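Balls, bins and a cold floor — a talk with Signe Mogensen

Posted 16/09/2023 in Club Life

Signe Mogensen has run the junior table tennis evenings at the Plalar hall for a while now and she doesn't sit down much. We talked while she was setting up. Half of this is from my notes, half from memory, sorry Signe if a word is off.

First question, how did she end up with the juniors? "I said yes on the phone. I was cooking. I thought it was for one evening." Short laugh. Then she's off across the room to unfold a table.

The hall is long and cold, two radiators, one works. Tables go up at six, come down at nine. She has up to 30 kids on a busy night and they all want to serve at the same time.

So the balls. I wanted to ask about the balls because it's what everybody's parents bring up. Where do they go?

"Under the radiators. Under the bench. In hoods, we had one in a hood last week, he went home with it." She says the first winter they just bought more and more. Then Xinyi Cui, who coaches the older group, told her to stop buying and start picking up. Xinyi's rule is simple. No one leaves the hall with a ball still on the floor.

"The kids hated it, for a month maybe. Now they race."

What they race to is the bins. Big plastic ones, smooth inside, wide enough that a small kid can drop a ball in without aiming. Signe tried buckets before that. "Too deep. You're feeding balls to someone, you reach down, you reach down again, your back is gone by seven thirty." She also tried a cardboard box, which lasted until someone sat in it.

I asked if the low bins don't just let the balls bounce out again. They do sometimes, she says. Depends on the throw. "If you throw from the far table, then yes, you get to walk over and do it again. Place it, don't throw it. I say that maybe a hundred times."

And the tiles? A lot of clubs would want a proper sports floor.

"We'd all want one." She shrugs. The tiled part is only the side room, where the beginners do their multiball and the pick up practise. Loud in there. Every bounce you hear twice. But white tiles are easy to sweep and the little ones use the grout lines for footwork, one foot each side, shuffle, shuffle, back.

"The lines I would keep," she says. "Even if somebody gave us a new floor I'd ask them to paint lines."

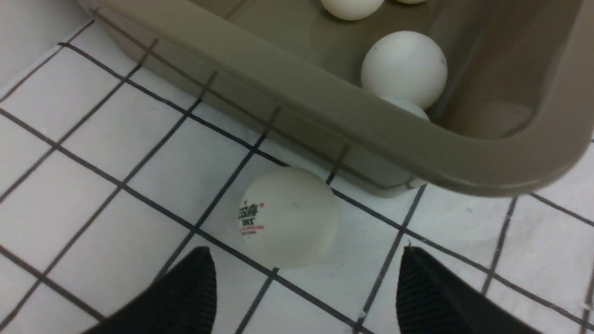

On sorting

There is a system, sort of. Printed balls with the maker's mark still clear go to matches. Worn ones go to multiball. Cracked ones go in the trash, and Malou Hjaltadóttir does the listening test — drop it on the table, if it sounds dull it's out. "Malou is eleven and she's never wrong," says Signe. "I've stopped checking."

White ones only, by the way. They had some orange for a time, but the side room got confusing with two kinds in the same drill and somebody's brother took the orange ones for the garden. Fine by her.

What about one of those collecting nets on a stick? They have 3. "They use them as swords." So mostly it's hands, and the little kids are closer to the floor anyway.

On what comes next

A new table, hopefully in January. Hviid, the shop in town, has said they'll hold one at the old price. Lærke Ingvarsson is doing the cake sale for it and has asked me to write here that she needs bakers, so, she needs bakers. Nothing with nuts please.

Signe also wants a second evening for the beginners, but the hall is booked by the choir and she's not going to fight a choir. "Maybe Sundays. Ask me again after Christmas."

By now the door keeps banging and there are shoes all over the enterance. Last question, what would she tell a parent who is thinking about it? She's already tying somebody's laces.

"Indoor shoes. Water bottle. Name on the paddle. Come at ten to six, the tables are heavy."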